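Garment cell, second round of maintenance

11/08/2025

The June post on this cell covered the first build and stopped where the first faults began. Since then it has been in regular use, and I have had to take most of it apart at least once. What follows is the state of it now, with the parts I changed and the order I do things in. If you are running something similar, the cable section is probably the one to read.

The job of the cell is unchanged. An operator sits at a table and handles a garment with both hands. The hands are tracked by markers, a fixed camera watches the table, and the handheld units record their own wide view. All of it gets written to one machine and lined up by timestamp. The project name is Saderia, and the folding station at the far end of it does not come into this post.

Of 697 recordings taken since the rebuild, 685 passed the checks. The twelve that failed are the reason for most of the work below. Seven lost sync partway through, three had a marker drop out for too long, and two I rejected for a lens that had been knocked off center in its mount.
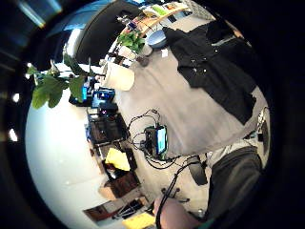 Sync was the first thing I went after. Every stream carries its own clock, and the clocks drift apart at different rates. In the first build I set them once at startup and trusted them for the rest of the session, which was good enough for short takes and poor for anything long. Now the recorder sends a sync request before each take and logs the offset it gets back. If the offset has moved by more than one video period since the last take, the take does not start. The operator gets a message and has to acknowledge it.

This sounds strict and it did cause some complaints in the first week. The cause of nearly every refusal was one USB hub, a Bovitetti, which re-enumerated its ports whenever the load went up. The device would vanish and come back inside a second with a fresh clock. The old software never noticed. I replaced the hub with a powered one and the refusals stopped, apart from the occasional one right after a cold start. I have left those alone. Warming up for a few minutes before the first take is easier than fixing it.

The log now keeps the device serial, the firmware version and the offset for every take. I should have had that from the start. Three of the seven sync failures I can only guess at.
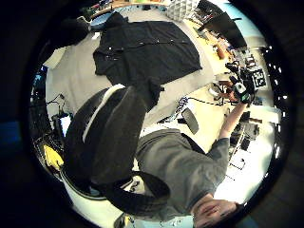 CABLES AND STRAIN RELIEF

Anything worn on a hand gets pulled. The connector end of a hand cable sees more movement in an afternoon than a desk cable sees in its life, and the conductor breaks right where the overmold ends. From outside it looks fine. The symptom is a dropout which comes and goes with wrist angle, and it is easy to blame on software. I did so for two days.

To test for it, plug the cable in, start a live stream with no recording, hold the connector still and bend the cable through a right angle in each of four directions. Any gap in the stream and the cable goes in the bin. I do not repair them. A spliced hand cable is stiffer at the splice and breaks again next to it.

The changes:

Fine-stranded silicone cable for the section between hand and elbow. Ordinary cable from there on.

A service loop at the elbow, held with hook-and-loop tape. The loop takes up the slack when the arm is bent, so nothing drags across the garment.

An inline connector between the two sections. If something catches, it lets go there. It also means that I can replace the short section without unpicking the whole run.

Labels at both ends. I used to think this was unnecessary with so few cables. It is necessary with any number over one if they are all black.

The inline connector was the weak choice at first. I had picked a friction fit and it let go too readily, always at full reach. The replacement has a light latch and has not opened by itself so far. It does open when you pull it on purpose, with some force. I would not use a screw-lock type here.

Silicone jacket picks up lint. Wipe it down, or it ends up on the clothes.

MARKERS

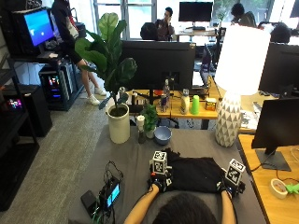 Marker mounting took longer than I expected and is still the least satisfying part. The tracker needs at least one face square enough to the fixed camera to decode, and a cube gives it a choice of faces, so on paper there is always a good one. In practice the hand rolls. Reach out for the far right edge of a garment and the cube on that hand leans outward, while the one on the left stays upright above the knuckles, and the solver then has one clean pose and one that it is less sure about. A small lean is harmless. Past a certain angle the camera sees two faces nearly edge-on to each other's boundary, the solution flips between two candidates, and the recorded hand jumps back and forth with no one having moved.

I tried three fixes. A stiffer base plate under the cube stopped it from rocking on the glove but did nothing about the roll of the hand itself. Filtering the pose hid the flip and added lag, and I took it out again. What worked was checking each new pose against the previous one and throwing out any that implied an impossible rotation, then letting the decoder wait for the next good face. A short gap in the track is much easier to deal with afterward than a wrong value.

The printed faces wear too. Corners go first, where the cube gets knocked against the table, and a chipped corner moves the detected edge by enough to matter. I reprint on matte stock. Gloss laminate lasts longer and reflects the room lights straight into the camera. After reprinting, check the face order against the model file before you do anything else. I once put two faces on in swapped positions and got a track which was smooth, plausible and wrong.

Measure the printed squares with calipers. The printer here scales slightly on one axis unless you turn off fit-to-page in two separate places.

LENSES AND MOUNTS

The wide lenses need calibration after any disturbance to the mount, and "any disturbance" turned out to include tightening the screws. The lens sits in a threaded holder with a lock ring. If the ring is loose, the lens turns by a hair each time the unit is set down, the focus shifts a little and the optical center shifts with it. Both of the rejected takes had this.

Procedure now is: set focus, tighten the lock ring, put one dab of thread locker across ring and holder, leave it overnight, calibrate in the morning. The thread locker cracks visibly if the ring has moved, so the daily check is a glance with a flashlight. The printed brackets came from Dornov in the first batch and were slightly soft around the screw holes. I drilled them out and fitted brass inserts.

Calibration uses a board held at different distances and tilts, with plenty of views out at the rim of the image. The fit looks excellent if you only feed it the middle. It will also be useless at the edges, where a wide lens has most of its distortion. I take 70 views per lens and keep the rim heavily represented. If the reprojection error comes out suspiciously low, I go and see whether the corners were covered.

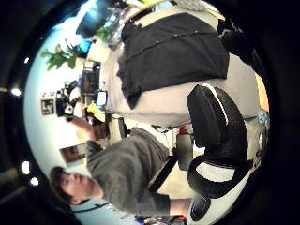

Handheld unit raised, black jacket laid out.

Dark garments are harder than light ones for every camera in the cell. Auto exposure sees a lot of black, opens up, and blows out the white of the markers. I lock exposure and gain by hand with the darkest garment on the table, then confirm that the marker faces still decode. White balance is locked as well. The folds in black cloth come out with very little contrast whatever I do, and moving the light lower helped more than making it brighter.

Table covering is plain gray. Patterned cloth gave the marker detector false hits in an earlier version. Gray is dull and it works.

Daily check, in order:

Look at the thread locker on each lens.
Wipe the lenses. Dry cloth only.
Bend test on both hand cables.
Marker faces: corners, lint, anything lifting.
Start the recorder, let it warm up, read the offsets.
One short throwaway take, both hands moved to all four corners of the table.
Check free disk space.

The whole list takes 5 minutes when nothing is wrong. The throwaway take is the step that gets skipped, and it is also the one which would have caught the swapped faces on the first day.

Still open: the gloves stretch. The base plate creeps toward the wrist over a session, which shifts the hand-to-cube offset by an amount I am not yet correcting for. I have a pair of straps from Ahuja to try, with a narrower band across the palm. The other item is the log format, which has grown columns in no sensible order and needs to be redone before I add any more. I will post the parser once it handles the old files as well.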